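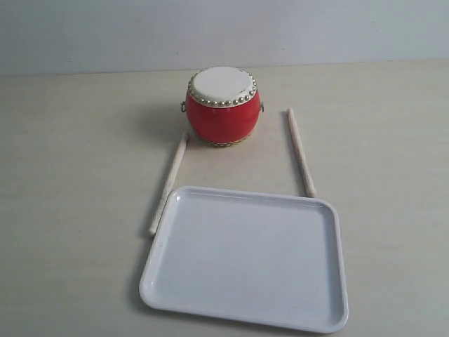

Getting marks off painted and plastic surfaces

Friday, January 24, 2020

Most marks around the house come off with things you already own. The trick is to start with the weakest cleaner and stop as soon as it works. A scratched finish can't be cleaned back to new, and a dull patch on a glossy surface shows more than the mark did.

Before you start

Find out what the surface is. Gloss enamel, bare plastic, varnished wood and flat wall paint all behave differently. If you don't know, try your cleaner on the back or underside, wait 8 minutes, wipe it dry and look at it in daylight. If color comes off on the cloth, go back to plain water.

Use white cloths. Dyed ones can bleed when they are wet with alcohol.

Pencil and general grime

A plain white eraser lifts pencil from flat paint better than any liquid. Rub in one direction and brush the crumbs away with a dry paintbrush. For the gray film that builds up around light switches and door edges, use a drop of dish soap in a quart of lukewarm water. Wring the cloth out hard. Water running down a painted wall leaves tracks that are harder to remove than the grime.

Soot and black smudges

Work dry first. Water turns soot into a kind of ink and pushes it into the surface. Vacuum with the brush attachment held just clear of the surface, then use a dry soot sponge from the hardware store. Dab, turn to a clean face, dab again. Cut off the dirty layer of the sponge with a knife when it fills up. Only after that should you use soapy water.

On matte or chalky surfaces, expect a faint shadow to remain. Scrubbing will polish the spot and make it shine.

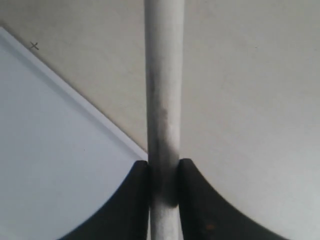 Dark smudging on an off-white rod.

Sticker residue

Warm the label with a hair dryer for 40 seconds and peel it back slowly, low and flat against the surface. Whatever is left will usually come off with cooking oil – leave it on for ten minutes, wipe, then wash with soap. Keep oil away from unfinished wood. It soaks in and leaves a dark ring.

Crayon

On gloss paint and hard plastic, scrape off the thick part with an old plastic card and wipe the rest with a little baking soda on a damp cloth. Baking soda is mildly abrasive, so press lightly. On wallpaper, try a dry eraser and leave it at that.

Permanent marker

Rubbing alcohol on a cotton swab, working from the outside of the mark toward the middle. Change swabs often. Alcohol softens some varnishes and will cloud clear acrylic, so the test patch matters here. Open a window and keep it away from the stove.

Melamine sponges

These are very fine sandpaper. They are good on scuffed baseboards and white plastic garden chairs, and bad on anything shiny.

When to repaint

If two rounds of cleaning haven't moved a mark, prime it. Let the wall dry overnight first, then use a stain-blocking primer – regular wall paint alone will let soot and marker show through. Feather the edges with a nearly dry brush and paint the whole wall from corner to corner if the old color has faded.

Vinzenz Wyss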